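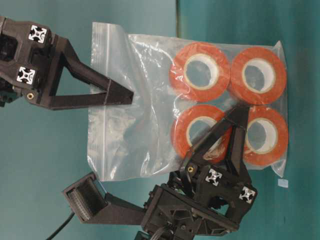 Two grippers and a zip-top bag with four rolls of orange-red tape.

Hebden publishes its handling rules for bagged goods

I've been rewriting our gripper rulebook since December, and I'm so happy to say it's out! It runs to 17 pages, it's free, and it covers the stuff that makes arms miserable — thin, shiny, floppy plastic. My team at Hebden wrote it with Prindodex, and we went through 3980 logged grasps to settle the wording.
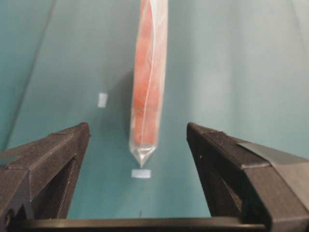 Open fingers, with the tip of a clear bag between them and higher up.

Rule one covers the approach. Fingers stay open until the bag is between them, and the arm slows to 200 millimeters a second (yes, we argued over that number).
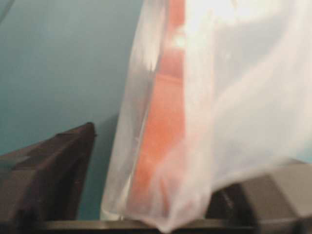

What changes for integrators

Every cell now needs a written grip limit for each kind of bag, plus a named person who can sign off on changes. Dollow and Ivudton are both switching over, and I can't wait to hear what they grumble about. 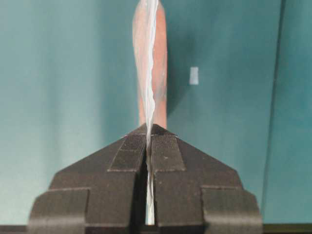 Hebden | Handling Standards Team

Pad checks move to every 3 shifts. Look at the ridges on both pads, write down any wear and swap them as a pair.

Want a copy, or want to tell me I've got something wrong? Write to me, Angelica Malabanan, at the Handling Standards desk.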